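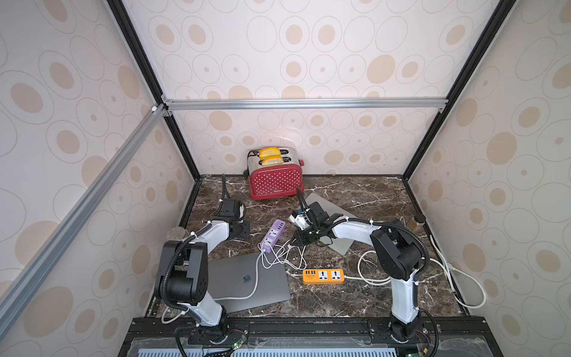
Fig. 1. Marble-patterned top against dotted wallpaper

Roadside Places, Unit 4: How a Service Stop Grows
Handout for the second half of term. Notes by Notburga Frei.

We finished last time with the coaching inn, so today we jump straight to the motor age, which I've been looking forward to since October! Our main case is the Eltside stop, because it's small enough to understand in one sitting and it made nearly every mistake a roadside business can make.

Eltside began as a fruit stand with a single fuel pump out front. Emil Brunner owned the land and sold plums, coffee and gas, in that order of importance to him. The stop sat on the outside of a long bend, and drivers coming from the Dulau side saw it a good 200 yards before they reached it. Please remember that distance when we get to the exercise. Sight distance decides who stops, and it does so long before anyone reads the menu.

The second stage is the diner. Brunner built it with 83 seats, far too many for a weekday and far too few for a holiday weekend (a lovely problem to draw on a graph, and we will). The kitchen faced the road and the dining room faced the parking lot. Urs Rüegg, who ran the place later, flipped the two, and I think it was the smartest thing anyone ever did there. People driving by could suddenly see other people eating!

Terms to know: forecourt, canopy, slip lane, dwell time, turn-in rate.
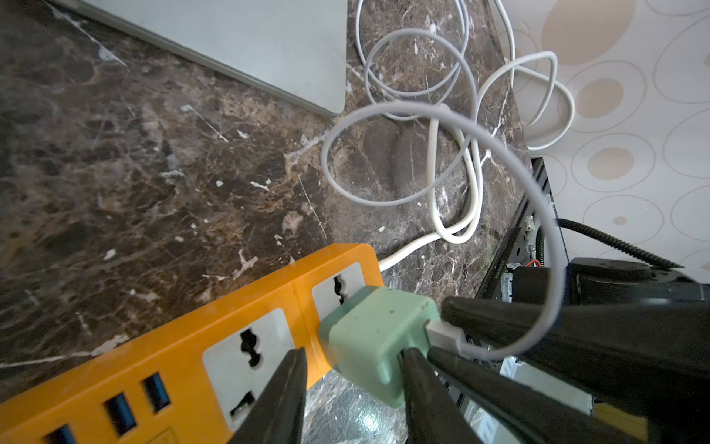 Dwell time is the one I get most excited about, so let's slow down for it. It means the minutes between a car's turning in and its leaving again, and for decades it was set by the fuel tank and the stomach. A fill-up is short. A sandwich is longer. Then phones came along and gave people a third thing to fill. Put an orange power strip with USB ports on a table, let somebody plug in a charger and a cable, and you've got a guest with a reason to order a second coffee. When you sketch your own floor plan, mark where the outlets go before you mark the chairs.

Turn-in rate is simpler: cars that stop, divided by cars that pass. In the survey we're using, 1,251 cars passed Eltside in one day. The sheet also splits them by direction, and you'll want to keep the 2 directions apart, since the left turn across traffic scares off a lot of drivers.

Reading: Anselmo Apaza's chapter on slip lanes, plus Evanthia Tzavaras on the Misterik canopy. Hers is short and a real treat.

Exercise, due Dec 2, 2019: Move the Eltside entrance to the inside of the bend. Redraw the slip lane, then write one page on what happens to turn-in rate and dwell time. Bring colored pencils.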